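Larnach Housewares Group - minutes, 7/21/19

Present: 6 members. Eskil Dalen took notes.

1. Dishwashing trial
The Villalobos report says plates are "largely solved." Members asked what largely means. The log shows 302 attempts, and a plate counts as done once it has been touched by a scrubber, clean or not. Dalen said his sink at home does not grade that way.

Grullus wants us to pay for 2 more months. Opinion was split, with most against.
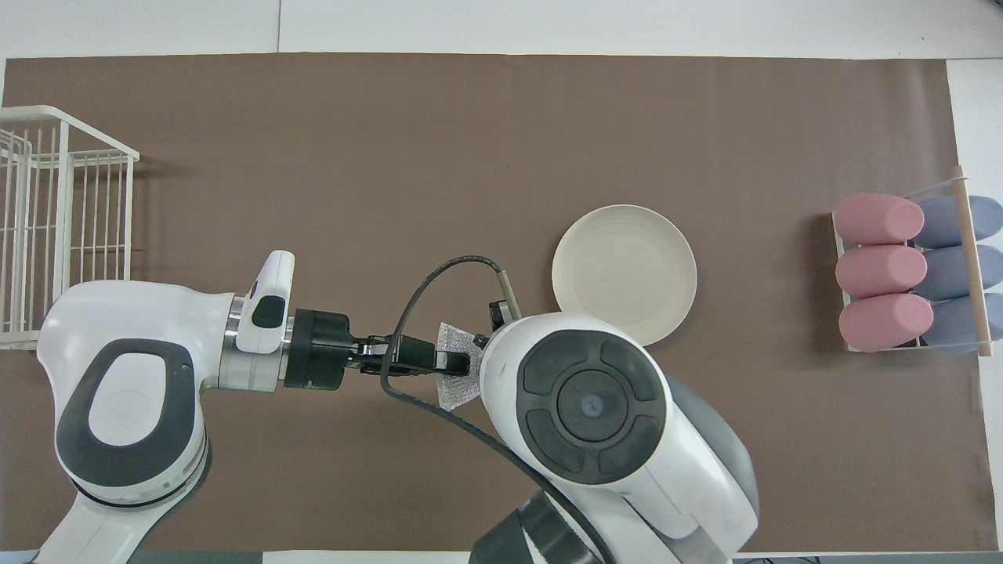
The other sticking point was setup. Somebody still has to lay out the plate, the pad and the rack before the arms start, and put it all away at the end. That is most of the chore. No figure was given for staff time, and we should get one before spending anything - in writing this time.

2. Shop floor
Brakora's shelf stocking quote was read. It leaves out torn boxes, wet boxes and anything on the bottom shelf. Held over until January.

3. Actions
Dalen to ask Villalobos for results judged by clean plates only.
Dalen to tell Grullus no decision yet.
Vote on the extension: 4 against, 2 for.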